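The Winter I Finally Sorted the Recipe Box

February 2023

My mother kept her recipes in a green tin box that once held crackers, and when she moved into the smaller apartment last fall, the box came to me. I said I'd have it sorted by Thanksgiving. Well! It sat on top of my refrigerator until after New Year's, and every time I reached for the cereal I felt a little guilty about it.

So these past few weeks, mostly in the evenings with the radio on, I've been going through it one card at a time. Some are typed, some are clipped from newspapers so old they've gone the color of tea, and a good many are in my grandmother's handwriting, which slants so hard to the right that it looks like it's walking into the wind.

The trouble with my grandmother's cards is that she wrote them for herself. She knew how to make the thing already, so all she needed was a nudge. One of them says "bread, the Gosau one, less milk" and that's the whole card. Gosau is where she spent a summer as a girl, and she talked about the bread there for the rest of her life. Less milk than what, I'd love to know.

I've been thinking about kitchens in general while I do this, and how much of cooking goes on at one stretch of counter, whatever sort of counter you've been given. Hers was yellow and had a burn mark shaped like a boot.

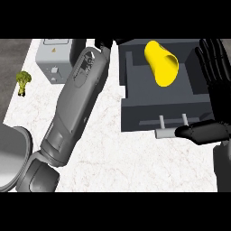
What to do with the cards you can't read

My first idea was to type everything up, and I did get through 14 cards that way before I noticed I was cleaning them up as I went. I'd fix the spelling, or change "a good lump" to two tablespoons, and then I'd look at the typed page and she wasn't in it anymore. I went back and did them over exactly as written, lumps and all.

For the ones I couldn't make out, I called my friend Desta Gidey, who used to work in a county records office and has a real gift for bad handwriting. She came over on a rainy Saturday and we spread everything across the dining table (the cat had to be shut in the bedroom). Desta's advice was to read the card out loud, quickly, and let your ear guess at the word your eye is stuck on. It worked on "scald," which I'd been reading as "salad" for twenty minutes and wondering about very much.

We had cinnamon toast for lunch, because after a morning of reading about butter neither of us could think about anything else. My mother's card for it calls for the sugar to be mixed right into the butter beforehand — such a small thing, and so much better than sprinkling. 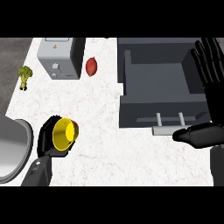

Where things stand now

The typed copies are in a binder, the originals have gone back in the tin with sheets of tissue between them, and there's a short pile of mysteries left over. One is a plum cake credited to Svend Grímsdóttir, a name my mother doesn't recognize at all. It calls for more cardamom than I'd have thought legal. I plan to bake it in March when my sister visits, and if it's any good I'll put the recipe up here.

I'm also going to try the Gosau bread, starting with an ordinary milk loaf and taking a little out each time until my mother says stop.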